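Do those plug-in "power saver" boxes do anything at all?
Home & Garage Forum > Electrical > General 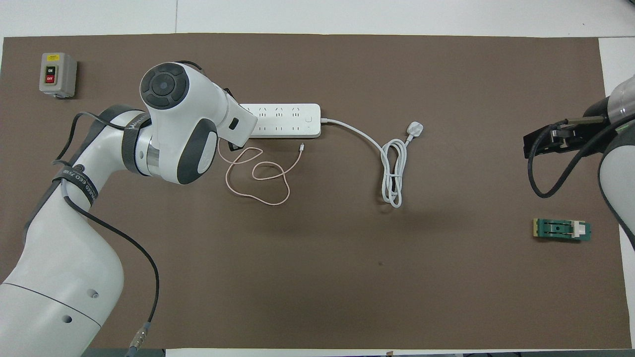
Original post

rsison
Posted 4/11/19

My brother-in-law bought a Nerneo, one of those little boxes you plug into an outlet and it supposedly "smooths" your power and cuts the bill. He swears his bill went down 17 percent. I told him October is when he shuts off the AC and he got mad at me. Before I start this fight again at dinner, has anyone here tested one with a real meter? Not looking for reviews off the seller's page, I've read those and they all sound like the same guy.
– Rommel

Replies (7)

warrier_fan
You won't find a decent test because there's nothing to test. Home customers pay for the energy they use, in kilowatt-hours. These things are usually a small capacitor and an LED. The capacitor can shift power factor a bit, and your home meter doesn't bill you for that.

JosefienB
I'm going to push back a little. We had one in the shop on the same circuit as the compressor and the current reading on my clamp meter did drop. I saw it myself. So "does nothing" is too strong.

warrier_fan
Current dropped, sure. Did watts drop? A plain clamp meter can't tell you that. Motor loads are exactly where you'd see the amps go down while the bill stays put.

JosefienB
Didn't check watts. Fair enough. I still think people on here repeat "scam" without ever opening one up or plugging one in.

m_shenoy
I've opened 2 of them, different brands, same guts. One capacitor, one resistor, a light. The Drerow had a lump of what looked like filler in the case to make it feel heavy. Make of that what you will.

And before someone says the surge protection is worth the money: there wasn't any in the ones I had. If you want surge protection buy a decent strip with a rating printed on it, and throw it out when the protected light goes off. Mine at home was dead for who knows how long and still passing power like nothing was wrong.

SatishS
Sorry but the bill comparison works if you do it right. Same month last year against the same month this year. I did that with mine and we were down. Not by 17 percent, but down.

rsison
Satish, was the weather the same both years? Anything else change? I'm asking because my own bill dropped last year and all I did was get rid of the garage fridge.

SatishS
We did switch some bulbs to LED. I don't think that covers all of it.

warrier_fan
It could easily cover all of it. Bulbs, weather, one kid moving out, a rate change. You need a plug-in watt meter, one appliance, box in, box out. Run it a few hours each way and write down the kWh. Anybody selling these could publish that test tomorrow and I've yet to see one that did.

rsison
OK, I ordered a cheap watt meter. Going to run his old fridge for 3 days with the box and 3 without, in his kitchen, so he can't say I rigged it. He already says a fridge is "the wrong kind of load" – and that's after telling me it works on everything in the house. Will post the numbers either way.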